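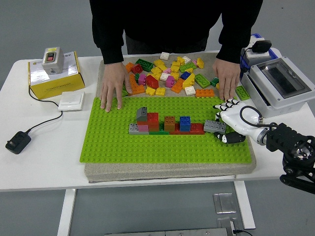
By the Nellance Toy Library newsletter team
Posted in: Library News, May

The brick collection is back on the shelves, and it is bigger than it has ever been! If you've been a member for a while you'll remember the two sad ice cream tubs that used to live under the counter. Those tubs are gone. We now have 47 sorted brick kits to borrow, plus a great big mixed bin for anyone who would sooner dig around and see what turns up.

Most of the new stock came to us through the Prinasum Street spring clean-out, when families dropped off bricks by the bag, the bucket and (in one case) the pillowcase. We washed the lot in mesh bags in lukewarm water with a bit of dish soap, then spread everything out on old towels for two days. Please don't put our bricks in the dishwasher or leave them on a heater when you clean them at home. We lost a few windows that way last year and they are surprisingly hard to replace.

How the kits work

Every kit comes in a clear zip pouch with a coloured tag. Green tags are chunky bricks for the under-fours. Yellow tags are standard bricks with a baseplate, good for ages four and up, and these are the ones we think will fly out the door. Blue tags have gears, axles and other fiddly bits, and they suit kids who are happy to sit with something for an hour (or grown-ups who are, we don't judge).

You can have two kits out at once on a family membership, for three weeks at a time. Renewals are fine unless someone else is waiting. We weigh the pouches when they come back, so there's no need to sit on the floor at bedtime ticking off a list. A full yellow kit weighs 905 grams, and if it's a brick or two light we won't chase you. If it's a lot light, have a look under the couch and bring the stragglers next time.

A few ideas from the Saturday-pyjamas set

We asked members what their kids like to build when the instructions have gone missing, and the answers were brilliant. One family plays "blind builder", where two people sit back to back and one describes their model while the other tries to copy it. Another keeps a single row going along the kitchen bench, and everyone who walks past has to add a piece. My favourite is the tiny museum: each child makes one very small thing, writes a label for it and charges the neighbours a button to come in. I have visited, and it was worth every button.

For younger builders, try sorting by colour into a muffin tin first. It keeps little hands busy for ages and quite often turns into a game of shops. If a tall tower keeps toppling, show them how to overlap the joins the way a bricklayer does. You can almost see the penny drop.

Still on the wish list

We would love more baseplates in any colour, wheels with their tyres still on, and doors that open. Other makes are welcome as long as they click together with the standard size. We can't take anything chewed or cracked, sorry!

Drop-off is at the Moltus Road entrance whenever we're open, and there's a trolley just inside the door. The member count stands at 358 families as of this newsletter, so borrow early if you have your heart set on a blue tag. The full kit list is on the noticeboard by the puzzles, and you can put your name down for any kit at the desk until 4 pm.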